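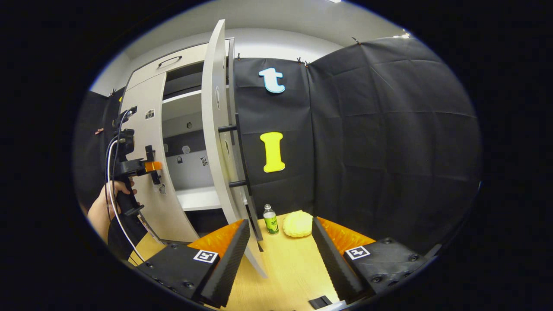 Is the Kado hand-held gripper kit worth the money for a school robotics club? For a club that wants to teach a robot everyday chores and has a patient adult on hand, mostly so. For a club that wants to win something by December, buy wheels.

I run the after-school club at Rosser, and we have had the Kado for one full term. It cost us $300 per gripper and we bought 2, which was the entire bake sale and a good part of my standing with the principal. The idea is that students do a chore by hand with the gripper, over and over, and the recordings become lessons for the robot arm. Our project was "tidy a bathroom cabinet." I had pictured something with more lasers.

Setup. The manual promises four easy steps. The first of them contains nine smaller steps, so I suppose somebody in Sunonport was paid by the heading. The fingers bolt on with black screws, the square markers go on the outer faces, and the software uses the markers to work out how far apart the fingers are. Put a marker on crooked and the software believes your gripper is permanently astonished. Ours was crooked for a week. Natsumi Kudo, grade ten, fixed it with a ruler while I was on the phone with support.

Support, by the way, was polite and knew less than Natsumi.

In use. The grip is a pistol-style handle, and most students got the hang of it in one meeting. The ribbed inner edges of the fingers are good. A small bottle stays put and so does a sponge, though a sponge will forgive almost anything. Cabinet doors are another matter. You come at them from the side, your wrist has opinions, and the door swings wherever it likes. We spent three meetings on doors. A full session is 40 recordings, and by the end of one the students have usually stopped speaking to each other, so plan for snacks.

The cable is my main complaint. It runs down the side of the handle and finds every drawer pull in the room. Balakrishnan Sundaram, who teaches physics next door and wandered in to borrow a stapler, suggested taping it to the sleeve of whoever was holding the thing. That works. I resent that it works, at this price.

The software is called Skosamer and is fine when it is fine. It saves every recording under a name made of numbers, so label as you go. We didn't, and one student gave up a lunch break to find out which files were "door" and which were "me sneezing." There is a rename button. It is in a menu called Advanced.

Durability has been better than I expected from the feel of the handle. One gripper has been dropped from table height more than once and still closes straight. The other belongs, in spirit, to a careful boy who wipes it down before he goes home, and it has given us exactly the same results.

Did the robot learn anything? It can now open a cabinet on a good day. On a bad day it greets the cabinet and backs away. The students learned a great deal more - mainly that the dull part of robotics is very long, and that you can't argue with a recording of yourself missing the bottle. Two of them have asked to do it again next year, this time with a refrigerator. I have asked for a different room.

Four stars out of five. I took the missing one off for the cable, and I would take another half for the manual if the form allowed it.

Reviewed Jul 13, 2026

Contact the club | © Rosser Robotics Club | Back to top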